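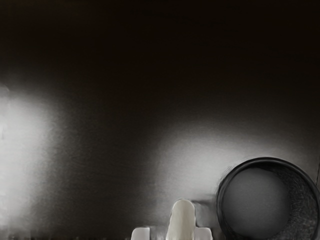 Light reflected on a dark, smooth surface.

4.2 Placing the desk lamp and setting the glare control

The Daler desk lamp can be used on any flat, level desk. A dark or polished top reflects more light than a pale one, so the lamp needs a little more care in placing. Read section 4.1 (Fitting the arm) before you start.

CAUTION: Unplug the lamp before moving the base. Do not carry it by the arm.

1. Put the base at the back of the desk, on the side opposite your writing hand. Leave a gap of at least 2 inches between the base and the wall.

2. Run the cord behind the desk. Do not trap it under the base or under a desk leg.

3. Raise the lower arm until the joint clicks. Set the head 17 inches above the desk top.

4. Plug in the lamp and press the power button once. The lamp starts at its middle setting.

5. Sit in your normal working position. If you see a bright patch on the desk, tilt the head away from you a little at a time until the patch moves out of your line of sight.

6. Turn the glare dial on the side of the head. It has 10 positions. Position 1 gives the widest, softest light. Position 10 gives a narrow beam for close work.

7. Tighten the head knob by hand. Do not use pliers.

Note: If two bright patches remain, look for a second light source, such as a ceiling fixture or a window. Turn off the other light or close the blind, then repeat step 5.

Note: The Matsuda clamp (sold separately) replaces the base on desk tops up to 2 inches thick. With the clamp fitted, measure the height in step 3 from the desk top, as before.

CAUTION: The head gets hot in use. Switch off the lamp and wait 20 minutes before wiping the head or changing the diffuser.

Cleaning the desk top

Dust and finger marks scatter light and make glare worse. Wipe the surface with a soft, dry cloth. Do not spray cleaner near the lamp base or the plug.

If the lamp flickers after set-up, go to section 7, Troubleshooting.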